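Withdrawal pending after switching from bonus balance to cash balance, is it normal?

Posted in: Casino Help > Payments and Bonuses

Bheki Msimang

Hello everybody. I am reading this site for a long time but it is my first post, so please be patient if I put it in the wrong section.

I play slots online as a small hobby, mostly in the evening after 9 when the house is quiet. In October I opened an account at Stekonville. I chose it because they have the older games from Nowicki, which I knew from the slot hall near my work, the ones with fruit and the simple gamble button. I deposited 70 dollars and took the welcome bonus with it, which was the same amount again. The wagering was written as "x11 on bonus", so I understood I must bet eleven times the bonus amount, and after that the money is mine.

I played it slowly over several evenings. The bar on the bonus page went to full and the balance moved from "bonus" to "cash". I was happy, I made a withdrawal request for most of it and left a little to play with. Then the request stayed on "pending". After 3 days I wrote to the chat and the person told me that the account is "in review for game weighting". I asked what it means and she sent me a link to the general terms, a very long page. I read all of it twice with a cup of tea, and I think I understand that some games count for less than the full bet. But if this is so, why did the bar show full? The bar is theirs, I did not make it.

I also have to say that I played one game outside of the slots, a video poker from Bullow, maybe one hour in total. I did not see any message that it is forbidden with a bonus. The game opened normally and took the bets normally. 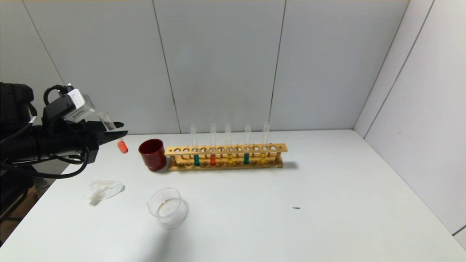

My second doubt is about the money I left in the account. I did not touch it after the request, because a friend told me that if you play while a withdrawal is pending they can cancel it. Is that true everywhere, or only in some places? And there is a button called "reverse withdrawal" next to the request. I am a little afraid of this button. It is big and the color is green, and on the phone it is very near to the button for the history.

So my questions are these. Is a review like this normal, or is it a sign of a bad casino? Can they take back the winnings because of the video poker? And should I send my documents now, before they ask, or wait? I already have a scan of my identity card and a bill with my address.

Thank you for reading, and excuse my English, it is my third language.

3 replies

oldreels_martin

Your English is fine. I will try to go in the order you asked.

A review before the first withdrawal is normal. Most places do one, and if there was a bonus on the account it takes longer, as a person has to look at the play history and compare it with the terms. A few days is annoying but I would not call it a bad sign yet. I would start to worry when the chat gives you a different reason each time you ask. Yours gave one reason and it is a believable one.

Game weighting means that each kind of game adds a certain part of the bet to the wagering. Slots usually add all of it. Video poker and table games add a small part, or nothing, and in some terms they are fully excluded while a bonus is active. There is an important difference between these two cases and you should find out which one you are in:

If video poker only counts for less, the worst result should be that the wagering is not finished and you have to play some more. The bar should have handled this, but I have seen bars that update late, or that count every game the same until somebody checks by hand.

If video poker is excluded, then the terms often say that winnings from it, or from the whole bonus, can be removed. Look for words like "restricted games" or "irregular play". Sometimes this list is not in the general terms at all. It is in the bonus terms, which is a separate page, and you normally find it through a small link under the banner of the offer. The chat person sent you the general terms, so it is possible that you read a very long page twice and it was the wrong one.

In the second case I would write to them politely and say what you said here – the game opened, the bets were accepted, and there was no warning. Many casinos now block excluded games while the bonus is running. Ask them to show you the exact bets they have a problem with. If it was one hour of small bets and the rest was slots, they may agree to take away only the poker winnings. I cannot promise this.

For the pending money: playing the remaining balance does not cancel a request in the places I know, but I have not played at Stekonville. Your friend may be thinking of the reverse button, and there he is right. If you press it the money goes back to your balance and the request is gone, and you go to the end of the line when you ask again. Leave it alone, and do your checking on a computer if the buttons are too close on the phone.

Documents: send them now, through the upload page in your account and not by e-mail. Check that the bill is recent and that the name is written the same way as in the account. A missing middle name has cost me 4 extra days before.

plum_spinner

same thing happened to me at Plakonum, they paid in the end. took around two weeks. just dont reverse it!! and never take the bonus, i stopped taking them and my withdrawals are much faster now

Tereza K.

I agree with most of what Martin wrote, but I would add something about keeping evidence. Before you write to them again, open your game history and save it, all the pages, with the dates and the bet amounts. In some casinos the history is shown only for a limited period, and later you have to request it. Save also the bonus page with the full bar if it is still there, and the chat. If there is an option to receive the chat by e-mail, use it every time.

Then ask one short question in writing: "Is the wagering requirement completed, yes or no?" If they say yes, there is not much left to discuss about weighting. If they say no, ask how much is missing and from which bets. With long messages they answer only the easiest part, at least this is my experience from working on the other side, in support for a sports betting site.

If the answer does not come or it makes no sense, look at the bottom of their main page. The license should be named there, and normally also the body which takes complaints from players. You must usually finish the casino's own complaint process first, so ask in the chat how to open a formal complaint and note the number they give you.

About the bonus in general, I do not think it is necessary to avoid them like plum_spinner says. Eleven times on the bonus only is quite low, I have seen much worse. But play only slots until the bonus is closed, and check the maximum bet too. This is the other point they look at in a review, and you did not mention it. If there was a limit per spin and you used the gamble button on the Nowicki games, read carefully whether a gamble counts as a bet. In some terms it does.

Bheki Msimang

Thank you all very much. Martin, you were right, there is a separate page for the bonus and I had not seen it. Video poker is listed there with a low percentage, it is not in the restricted list. The maximum bet is also there and I was always under it, I play very small. About the gamble button it says nothing that I can find.

I have uploaded the documents and saved the history as Tereza said. I sent them the short question this morning and I will write here when they answer.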